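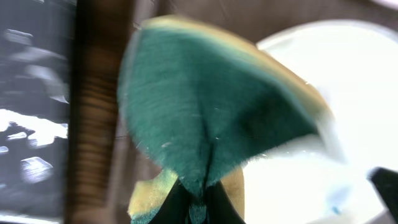
A reader of this page wrote to ask why the arm drops a sponge so often when the same software carries a cup without any trouble, and whether the grip force should simply be set to maximum. Szczepańska wrote back the same evening that maximum force had given her a worse result, as the foam folds and then the controller believes the fingers are still closing.

Both are good remarks, and I put my own tips under them. They are for people who run a small arm in a home kitchen and write or adjust the control software themselves.

Sponges and the grip controller

Do not wait for a hard stop. A cup gives a sharp rise in motor current, a sponge gives a slow one. I look at the slope over the last 60 milliseconds and I stop closing when it passes a small value. Then I hold position, not force.

Keep a separate profile for wet foam. A full sponge is heavier and it also becomes lighter on the way, while it drips. In Asoveck, the planner I use, you can change the payload during a motion, but you must switch this on in the settings, and after an update it was switched off again. Check it.

If the sponge is pinched so that it folds, your pose estimate from before the grasp is no longer of use. Ask for a new one before you plan the wiping motion. I lost most of November on this.

Limit the speed over the counter to 70 per cent of your normal value. Over the sink you can go faster.

Water and the camera

Soap bubbles are a bigger problem for the segmentation than I expected. White spots on dark water look like separate objects, and my first model offered me a grasp point on the foam. I labelled more than 2,000 wrist images by hand, with foam as its own class, and the false grasp points became rare.

Shallow trays are easier than the sink. Choose a dark tray under a clear container, so the rim has some contrast, and put both on the table where the light does not change so much. Spilled water beside the tray makes bright reflections - mask this region, or dry the board before each run.

Depth values on water are not reliable. Take the height of the table from calibration and add the thickness of the tray yourself.

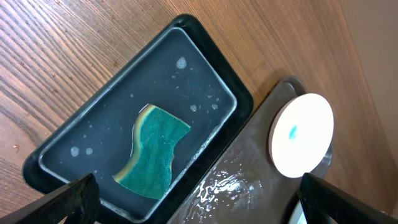 Logs and file names

Save the gripper current together with the images, with one clock for both. Flurley, the small viewer I use for logs, shows them side by side if the time stamps match.

Write the sponge state in the run name: dry, damp or full. Run 1,049 in my folder is called only "test" and I still don't know what it shows.

Keep the old grip profiles. The one for damp foam works also for a folded dishcloth, with the closing speed a little lower.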